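Robotik-Praktikum, Skript Teil 4: Dem Roboter etwas vormachen

Letztes Mal sind wir bei der Frage stehen geblieben, warum man einem Roboter das Wäschefalten so schlecht einprogrammieren kann. Eine Schraube liegt morgen noch genauso da wie heute, ein T-Shirt sieht nach jedem Hinwerfen anders aus. Deshalb machen wir es vor und lassen ein Modell aus den Aufnahmen lernen. Ich habe selbst zwei Semester gebraucht, bis ich das halbwegs konnte, also bitte nicht verzweifeln, wenn die ersten Durchgänge grauenhaft aussehen!

4.1 Mit der Hand oder aus der Ferne?

Beim Führen mit der Hand (im Englischen kinesthetic teaching) packt man den Arm direkt an und schiebt ihn durch die Bewegung. Das ist herrlich anschaulich, und bei einem einzelnen Arm nehme ich es immer noch gern. Bei zwei Armen wird es mühsam, man steht ständig selbst im Kamerabild, und das Modell lernt dann fröhlich mit, dass zum Falten ein menschlicher Ellenbogen gehört.

Bei der Fernsteuerung sitzt man daneben und bewegt zwei Führungsarme, die Roboterarme machen es nach. Man spürt den Stoff nicht, das ist der große Nachteil. Ob ich eine Lage oder zwei erwischt habe, muss ich sehen. Fangt deshalb mit einer Hand an: Ecke greifen, ein kleines Stück anheben, schauen, was mitkommt. Der andere Greifer bleibt so lange offen.

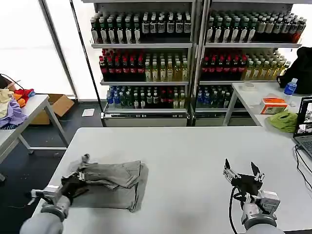
4.2 Was eine gute Vorführung ausmacht

Na-rae Pyo hat im Januar mit uns den ersten Satz aufgenommen, 30 Durchgänge mit demselben Kleidungsstück. Alle sauber, alle fast gleich, und das Modell war danach völlig hilflos, sobald der Stoff ein bisschen schräg lag. Im zweiten Anlauf haben wir vor jedem Durchgang neu hingeworfen, auch mal richtig gemein zerknüllt. Mit 700 Durchgängen lief es dann ordentlich (unser Datensatz Tirell, liegt auf dem Kursserver).

Ein paar Dinge, auf die ich bei euch achten werde:

Langsam, aber ohne Pausen. Wer mitten in der Bewegung überlegt, bringt dem Modell das Herumstehen bei.

Fehlgriffe drinlassen, wenn ihr sie korrigiert. Loslassen, neu ansetzen, weiter, das ist wertvolles Material. Abgebrochene Durchgänge dagegen markieren und aussortieren.

Vorher absprechen, wo der Durchgang aufhört. Kyung-tae Baek legt am Ende immer noch einmal glatt, ich nicht, und unsere Aufnahmen passten hinten und vorne nicht zusammen.

4.3 Der Blick vom Handgelenk

Die Kopfkamera zeigt den Tisch im Ganzen, aber beim Zugreifen verdeckt der Arm gern genau die Stelle, um die es geht. Dafür ist die Kamera am Handgelenk da. Sie wandert mit, und was zwischen den Fingern steckt, bleibt groß im Blick, während sich dahinter der halbe Raum verschiebt.

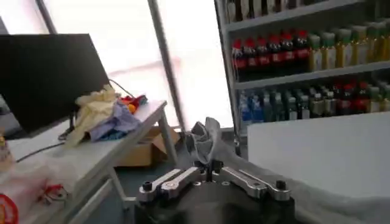
Schaut euch beim Durchsehen immer beide Ansichten nebeneinander an, in unserem Abspielprogramm Femis geht das mit der Leertaste Bild für Bild. Bewegungsunschärfe ist in Maßen kein Drama. Wenn ihr aber über mehrere Bilder die Stoffkante nicht mehr findet, wart ihr zu schnell, und das Modell findet sie dann auch nicht.

Aufgabe bis zum nächsten Termin: Durchgang 2948 ansehen und aufschreiben, ab wann der Griff sitzt und woran ihr das erkennt. Fragen dazu bitte an Érica Pacheco, sie betreut die Übung.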